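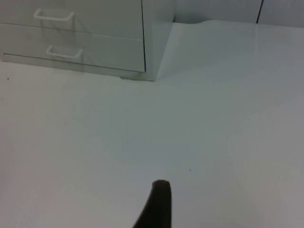
A two-drawer unit on a white tabletop, seen from a camera near the robot's gripper.

Masonora Publishes Good Practice Guide for Robots That Handle Household Furniture

TASTTHORPE, March 5, 2022 – Masonora today released a good practice guide for laboratories and manufacturers that test robot arms on drawers, cabinet doors and other household fittings. The 33-page document was prepared with Medgate and is available free of charge.

The guide sets out how a test station should be arranged, how contact forces should be limited and what must be written down before a result is reported. It applies to fixed arms working at a table. Mobile robots are outside its scope.

Under the guide, an operator must confirm before each session that the surface between the gripper and the furniture is clear. Drawer pulls must be described by shape and position in the test record, and any change of lighting or table covering must be noted. Glossy surfaces are permitted, provided that reflections are recorded as a test condition. Each task is to be repeated 70 times, and failed attempts must be reported together with successful ones.

"Two laboratories can test the same arm on the same drawer and publish figures that cannot be compared," said Sointu Sjöberg, head of standards at Masonora. "We have asked for plain records, kept the same way everywhere."

Section 3 covers emergency stops and the minimum distance between staff and a moving arm. Section 7 deals with gripper fingers, including inspection for wear and the replacement of worn tips.

Medgate will apply the guide at its own test stations beginning this month. "Our technicians reviewed the draft line by line, and the stop procedure was rewritten as a result," said Ketill Bergmann, safety manager at Medgate.

Comments on the first edition may be sent in writing to the Masonora standards office in Tastthorpe through the end of March. Printed copies are available from the same office on request.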